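Open day at the Clulletti paper mill, Flernville

The mill opens to the public once a year, in February, when the larger machine is down for maintenance. Tours leave from the weighbridge at 9 am and last two hours. Safety shoes are lent at the gate, in full sizes only.

Clulletti makes uncoated board and a small tonnage of filter paper. All the fibre is bought in as dried bales, and the mill has no pulping of its own beyond a hydrapulper that breaks the bales down in recycled process water. Our guide, Tala Harb, runs the wet end. She spent most of the first hour on refining, where the gap between the plates decides how far the fibres are opened up and how slowly the sheet drains.

The smaller machine was running. It has a flat wire, two presses and 28 drying cylinders heated by low-pressure steam. The condensate goes back to the boiler house. Draws between sections are set by hand from a panel that dates from the Atallah rebuild, and the operators prefer it to the newer controls on the other line. Noise at the dry end makes questions impossible, so keep them for the test room.

In the test room, samples are conditioned overnight before burst and tensile strength are measured. The Jillow grade, sold to coffee filter makers, is also checked for air permeability. Results are still entered on paper first.

The stock preparation floor is reached by open stairs and is not suitable for prams. Parking is on the river side.

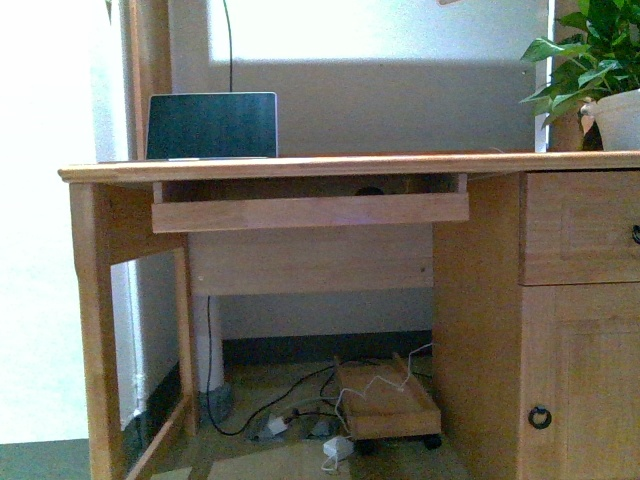
Visit reports: Paper and board

Places for next year's tour are released in the autumn. Groups should write to the mill office and state shoe sizes.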